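I've had the Zimosby under-cabinet light bar up in my kitchen since February, so I think I can give it a fair review now. My kitchen faces north and the counter under the cabinets was always gloomy. I'd been chopping onions in my own shadow for years!

I almost bought the Liem one instead. My neighbor Kamonchanok Khamphan has it and loves it, but hers has to be wired in and I'm not letting myself near a fuse box. The Zimosby just sticks up with magnets and charges by USB (you get 2 bars in the pack, and both came fully charged).

Light color matters way more than I expected. I started on the coldest setting and everything looked like a dentist's office. Warm is so much kinder, especially if you've got a strong cabinet color or any reddish stone around. 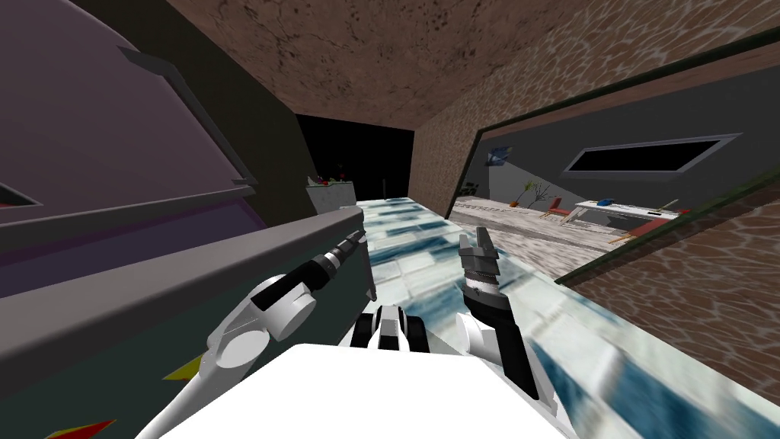
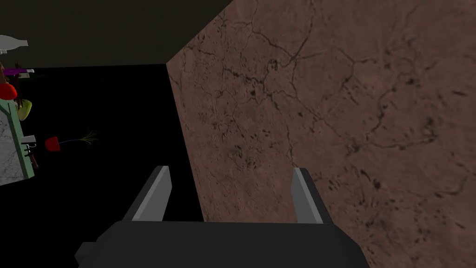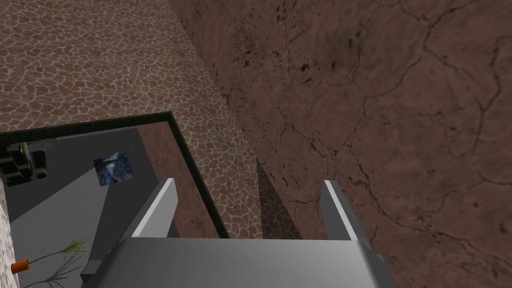
The middle setting is 3000K according to the leaflet, and I've left it there ever since. It's soft enough for a late-night bowl of cereal and still bright enough to read the tiny print on a spice jar.

Now the grumbles. The motion sensor is too keen – it comes on every time the cat strolls by, and that eats the battery. I get 2 weeks out of a charge if I switch the sensor off, and a lot less if I don't. The charging cable is silly short too. I ended up using one from an old Fudeo speaker. And the sticky pads for the magnets need a really clean surface, so do wipe off the cooking grease first. One of mine dropped into a pan of soup at 7 p.m. with guests in the house. It still works, amazingly.

Would I buy it again? Yes, and I'm already eyeing another pack for the hall closet.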